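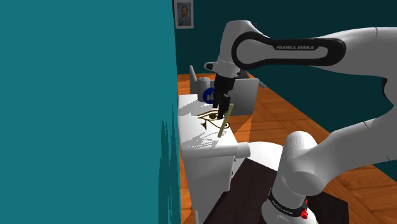 Clomby adds voucher validation to Mirus online marketplace

Clomby, the operator of the Mirus online marketplace, has introduced automatic validation of discount codes at checkout. The function went live in February for sellers in the home, kitchen and flooring categories.

Codes are now checked when the basket is opened and again before payment. Expired codes are removed and the customer is shown the revised total. Each seller may hold up to 1000 active codes, and a single order may carry no more than one.
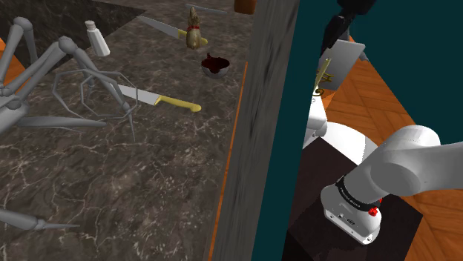 Product listings in the kitchen category have been revised at the same time. Worktops must be listed by material, finish and base colour, with veining entered in a separate field. A polished dark brown-grey stone with irregular cream and light grey veins, as shown, would be filed under brown-grey, with cream and light grey recorded as vein colours. Codes can then be limited to one finish or colour.

Delivery for orders placed with a code is handled by Masson from its Nevley depot. Charges are unchanged. Sellers have 31 days to update existing listings, after which incomplete entries will be hidden from search.

Guidance is available in the Mirus seller account area under Discounts.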